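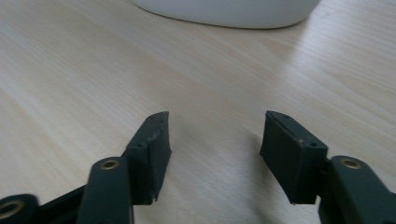 Mas afinal compra-se primeiro a pinça de mão ou o braço?, pergunta um leitor nos comentários da página antiga, e acrescenta que lá no trabalho dele já têm orçamento aprovado para uma das coisas e nem um cêntimo para a outra.

Eu compraria primeiro a pinça, e digo-o com a convicção de quem fez ao contrário. Na Pendenby, onde trato das compras do laboratório, encomendámos o braço logo no início do projeto Urwood e passámos meses a olhar para ele sem termos dados nenhuns para o pôr a fazer alguma coisa. Com a pinça na mão começa-se a gravar demonstrações na própria semana, numa mesa qualquer, e entretanto percebe-se que tarefas é que interessam (e de que braço precisamos para elas, que foi a parte em que nos enganámos!).

Esta página junta as perguntas que me vão chegando sobre orçamento e planeamento. Última revisão: 1 ago 2024.

Quantas pinças devo pedir?

Duas, mesmo que só tenha uma pessoa a gravar. A segunda fica na gaveta até ao dia em que a primeira perde um parafuso a meio de uma sessão, e nesse dia paga-se sozinha. Se o dinheiro só chegar para uma, peça pelo menos um conjunto extra de dedos e as peças de articulação. E peça tudo na mesma encomenda, que os portes de duas encomendas pequenas são de chorar.

Já me perguntaram se não é melhor comprar uma de cada fornecedor, para comparar. Para comparar, sim. Para trabalhar, não gosto: as peças não servem de uma para a outra, a abertura é diferente, e quem treina o modelo vem depois bater à minha porta.

O que é que entra na linha dos consumíveis?

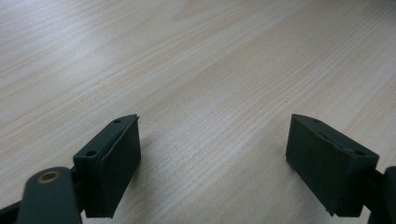

A linha dos consumíveis é a que fica sempre curta, e a culpa costuma ser de quem fez as contas só com o preço da máquina. No nosso caso pus lá as faces dos dedos, parafusos, cabos, fita, panos para limpar as lentes e as baterias. Antes de pedir preços, olhe para a peça e veja o que se pode separar: neste dedo verde-escuro da esquerda a face interior é uma camada à parte, com a junta bem visível, e isso para mim é logo uma pergunta a fazer ao fornecedor - vende-se só a face ou obriga-me a levar o dedo inteiro? Pergunte o mesmo para os casquilhos cor de latão das articulações. A Marquez respondeu-me em detalhe, peça a peça. Outros mandaram-me um catálogo e boa sorte.

Não tenho uma percentagem mágica para lhe dar. Nós reservámos 27% do valor do equipamento para o primeiro ano e gastámos quase tudo, mas gravamos muito e não temos mão leve.

Imprimir as peças em casa compensa?

Depende de ter ou não alguém que goste mesmo de impressoras. Se tem, compensa bastante nos dedos e nos suportes. Se não tem, vai pagar a máquina, o filamento e as horas de uma pessoa irritada. O que eu nunca vejo nas folhas de cálculo são essas horas, e são a parte cara. Faça uma experiência antes de se comprometer: mande imprimir fora um conjunto, monte-o, use-o durante um tempo e só depois decida.

Um aviso de quem já caiu nisto: guarde a versão exata dos ficheiros que imprimiu. Se mudar a forma do dedo entre duas rondas de gravação, tem de o saber mais tarde, e a memória das pessoas para estas coisas é uma desgraça.

Quanto tempo devo prever entre a encomenda e a primeira gravação útil?

Mais do que o fornecedor lhe diz. A Plunness deu-nos um prazo de entrega bastante simpático e cumpriu-o, não tenho queixa. O que falhou foi tudo o resto: a abertura de ficha do fornecedor, a assinatura que andou perdida, a caixa parada na receção. Encomendámos em fevereiro e contei umas 12 semanas até termos uma gravação que alguém quisesse usar.

O meu conselho é pôr no plano uma fase só para montagem e calibração, com nome e com gente atribuída. Se a deixar escondida dentro de "instalação", desaparece na primeira reunião em que alguém quiser encurtar o calendário.
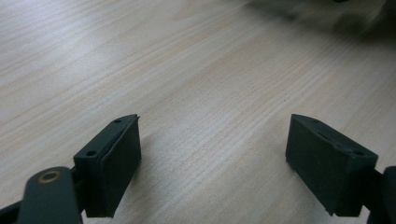
E dentro dessa fase reserve uns dias para gravar coisas que vai deitar fora. A sério! As primeiras sessões servem para acertar a velocidade da mão, a exposição da câmara, a altura a que se segura a pinça. Quem nunca pegou numa mexe-se depressa demais, eu incluída, e metade do que gravei na primeira tarde só serviu para nos rirmos ao almoço. Se o plano já conta com esse desperdício, ninguém entra em pânico.

Preciso de comprar uma mesa especial?

Não. Precisa de uma mesa estável, com espaço à volta para o operador andar, e de luz que não mude demasiado ao longo do dia. Cheguei a pedir orçamento para uma bancada técnica com tampo próprio e desisti quando vi o valor. Gravamos em tampo de madeira clara, com dedos escuros por cima, e o contraste dá-me jeito quando estou a rever imagens.

Gaste antes em estores. Ou em candeeiros, se a sala for escura. Também vale a pena variar o sítio de vez em quando, se o robô depois tiver de trabalhar noutro lado, e isso custa zero em material (custa em boa vontade dos colegas que têm de arrumar a secretária).

E os objetos para manipular, entram no orçamento?

Entram, e com linha própria. No início achei que íamos buscar coisas à copa e às gavetas e pronto. Fomos, e resultou durante uns tempos, mas os objetos estragam-se, desaparecem, são levados para casa pelo dono. Hoje compro repetidos de tudo o que interessa ao Urwood e guardo os talões, que a contabilidade quer saber porque é que um laboratório compra tanta coisa de supermercado.

Tente ter variedade de materiais: rígidos, moles, lisos, com ranhuras, brilhantes, embalados em película. A película, então, é um mundo à parte e merece mais tempo do que o plano lhe costuma dar.
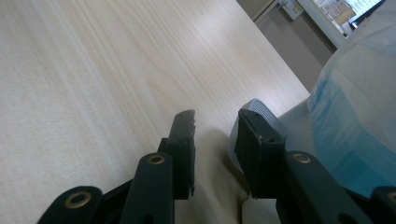

Outra despesa que apanha muita gente desprevenida é a arrumação. Caixas, etiquetas, uma prateleira perto da mesa. Parece ridículo levar isto a uma reunião de orçamento, eu sei, mas o tempo que se perde à procura do objeto certo paga-se em horas de operador, e essas horas são bem mais caras do que uma caixa de plástico. Faça a lista dos objetos no mesmo documento em que planeia as tarefas e ponha à frente de cada um a referência de compra.

Aluguer ou compra?

Para a pinça de mão, compra. Vai sofrer pancadas, vai querer trocar-lhe peças, e com equipamento alugado cada risco é uma conversa. Para o braço já me parece mais equilibrado, sobretudo se ainda não sabe bem a carga e o alcance de que precisa. Leia a cláusula das alterações antes de assinar: se não o deixam montar o seu próprio dedo na ponta, o aluguer barato serve-lhe de pouco.

Quem grava devem ser pessoas de dentro ou contratadas?

Começámos com pessoas de dentro e continuo a achar que é o melhor arranque, porque são elas que reparam quando uma tarefa está mal pensada. Depois, para volume, contratar faz sentido. Orçamente a formação à parte e não conte com sessões longas. Segurar uma pinça o dia inteiro cansa o pulso, e as gravações do fim da tarde notam-se. Eu prevejo pausas no plano e não as negoceio.

Como é que convenço a direção?

Com uma folha curta e um número que eles possam cortar sem estragar tudo. Levo sempre duas versões do orçamento, a mínima e a que eu quero, com a diferença explicada em frases normais. Na mínima ficam a pinça, as peças suplentes, armazenamento para os dados e as horas das pessoas. O armazenamento é para levar a sério: o vídeo enche discos a uma velocidade que me continua a assustar, e uma cópia de segurança não é luxo.

Se lhe perguntarem quando é que o investimento se paga, não invente. Diga o que vai ter no fim de cada fase - tantas tarefas gravadas, um teste no braço, uma decisão sobre continuar - e deixe que avaliem isso.

O modelo da folha de orçamento está disponível?

Está, em formato de folha de cálculo, basta pedir pelo formulário de contacto. Tem as linhas todas de que falei e mais uma para portes e alfândega, que acrescentei depois de um susto. Os preços vêm em branco de propósito, preencha com os dos seus fornecedores.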